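About us > Who we are > Life at Prurneo

I came to Prurneo to pack tableware and now I help teach robot hands to handle it, which still makes my mum laugh! We're a small works in Keltdale, and the odd-shaped things have always been the hard bit – a squat ribbed pumpkin on a plate, say, where a finger has to press on top while the thumb gets underneath.
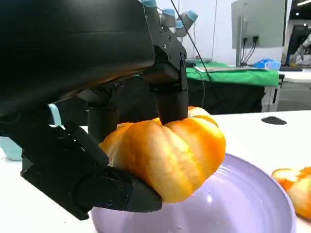
One packer on the Desmet line said she'd only believe in it when her wrists stopped aching by May, and would she still get her Friday shifts? Yes, she does. We put that in writing before any arm was switched on.

Plates and mugs share the table during practice, so the hands have to learn to work close to other things. 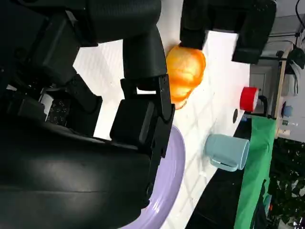
What changes for us

Less lifting, more fiddling. Packers on Futis orders now do 2 hours a day of setting up and checking (paid at the higher rate), and anyone can stop an arm.

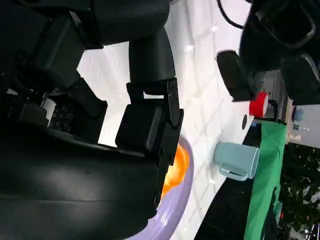

I won't pretend we all love it. Some of us miss the chatter on the old line, me included, so we've kept the long tea break.

700 shares | 2 comments

Do you take school leavers?

My sister packs at Keltdale and says the training's good, but the canteen isn't!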